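Print this page | E-mail this page

Simulated grasp of a drain trap: part hangs in mid-air, fingers still show a gap

Posted by Branislav Jelínek, 24/01/2024

I am setting up a pick routine in simulation before it goes anywhere near the real cell. The part is a sink drain trap assembly, a bottle-shaped body with a thick curved pipe and a thin flexible tube coming off it. The model came from the Brisard parts library and was converted to a mesh with the default settings. The arm is a standard model with a two-finger parallel gripper.

The fault is intermittent. I ran 266 attempts overnight and 9 of them logged a successful grasp that I don't believe. The contact flag goes true and the planner moves on to the lift, but the contact force at the fingers reads zero the whole way. On a real cell that would be a dropped part, or worse, an arm carrying on at full speed with its load in an unknown position.

From the wrist view I can't tell whether the fingers have anything between them. 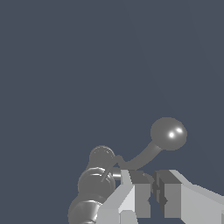

Marlene Sandhu wants to know which collision shape the converter wrote out, and whether the thin tube is its own body or merged with the trap. Fair point, I should have put that in. It is all one rigid body. The collision shape is a single convex hull. Visual mesh is untouched.

Things I have tried so far:

- Halved the time step. Fewer bad grasps, still not none.
- Raised finger friction. No change.
- Turned off gravity on the part to see whether it drifts. It doesn't.

Any ideas on where to look next would be appreciated.

Marlene Sandhu

The single hull is your problem, or most of it. A convex hull around a shape like that fills in the whole space under the bend of the pipe and everything between the tube and the trap body. The fingers touch the hull well before they reach any grey metal you can see on screen. Your contact flag is reporting contact with a volume of nothing.

Split the part. Run a convex decomposition on the trap body and the curved pipe, then model the thin tube separately as a chain of short capsules. Don't let the decomposition near the tube. It will either swallow it or give you slivers that make the solver jitter.

Before you change anything, turn on the collision overlay and look at the part from the wrist view with the gripper backed well away. You need a clear gap between the two so you can see where the hull starts compared with the visible surface.
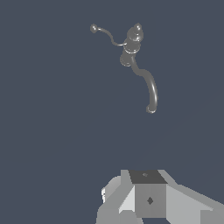 Branislav Jelínek

Overlay done. The hull sticks out well past the tube on the pipe side, so the first part of your answer checks out. I have split the trap and pipe and built the tube from capsules. The false grasps stopped, but now the solver throws a warning when the fingers close on the end of the tube, and in 2 runs the part shot off sideways. I would like to know if that is the tube or the gripper.

Stojanovska

Had the same thing with a hose fitting. Just increase the solver iterations and ignore the warning. Works fine for me.

Marlene Sandhu

Please don't ignore the warning. A part that leaves sideways in simulation means the fingers have been driven into it and the solver is pushing it back out in one step. Iterations will hide that on most runs and you will find it again later.

Check these in order:

- Finger closing command. If it is position control with no force limit, set a limit. The fingers will keep trying to reach fully closed no matter what is between them.
- Capsule overlap. Neighbouring capsules in the tube need self-collision turned off.
- Mass. Capsules that small often come out with almost no mass if you leave density on automatic. Give each one a sensible value by hand.

Then rerun from a fixed outside camera as well as the wrist. With the fingers nearly closed near the end of the tube, the wrist view hides too much behind the gripper.

Also change your success test. A contact flag alone should never release the lift. Require contact on both fingers and a force above threshold for 3 consecutive steps, and send the arm to a protective stop if either one drops out.

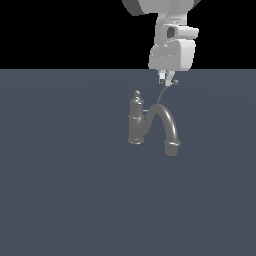

Branislav Jelínek reports that the force limit was missing altogether, and that the capsules had come through with automatic density. With both corrected the warning is gone. The new success test has stopped the arm once, on a grasp where only one finger had contact, and he is leaving it in for the real cell. The tube capsules still sag more than he would like, and he will open a separate thread on joint stiffness in February.

Print this page | E-mail this page

This site uses cookies to keep you signed in and to remember your display settings. By continuing to browse you agree to their use.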